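Every February I get talked into some kind of puzzle. Last year it was a 598-piece jigsaw of a harbor, all gray water, and I gave it away with the sky undone. This year it's assembly boards, the kind with outlines printed on a flat base and a pile of parts that are supposed to go on them. Nustix sells a starter one, Roleo sells a fancier one, and both promise on the box that you will find it calming.

I didn't. I bought the Nustix for 48 dollars and cleared off the end of the kitchen counter for it. The box says 20 minutes. I started after dinner and was still at it when the dishwasher finished, and that's a long cycle.

My main complaint is the small stuff. The big parts practically place themselves. Anybody can set a disc on a circle. Then you get to the pegs, and you're holding something the size of a pencil eraser over a hole you can't see because your own fingers are in the way. I tried tweezers. The tweezers shot a peg under the stove, and I'm counting that as a design flaw.

People who like these things keep telling me the outlines make it easy. I'm not convinced. An outline shows you where a part ends up, and it's no help at all with how to hold the thing on the way there, or which way to turn it. I wanted the layout to do more for me than it did.

White board, black outlines, blue parts, dark gray table:

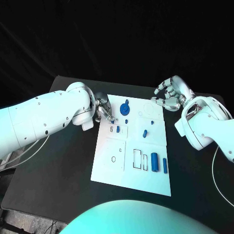
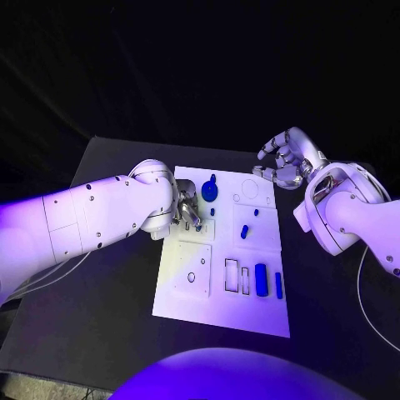
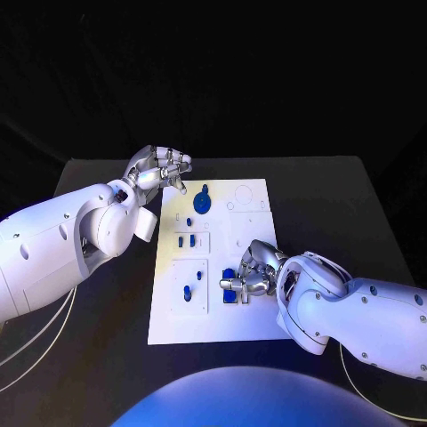 I will give blue on white some credit. My Nustix parts are beige on a beige base, and after an hour under the kitchen light I was working by feel. A dark table helps too. My counter is speckled, the worst possible surface for losing small things on, and I've now lost two.

What I still don't buy is the calming part. The Roleo leaflet talks about "restful focus." I had focus, sure. I also had a stiff neck and a cold cup of tea. A friend in Cikevholm swears by the Yoshida method, where you do all the tall parts first and leave the flat ones for last, and I tried it on my second attempt. All it did was give me tall parts to knock over with my sleeve. Going small to large went a little better, mostly because my patience was fresh when I needed it.

If you want one anyway, check the color of the parts before you pay, and put a towel down so they don't roll. Skip the 5-dollar storage tray too. A muffin tin does the same job and you already own it.

Mine is back in the box for now, minus the two pegs. I'll pull the stove out this weekend and see what's under there.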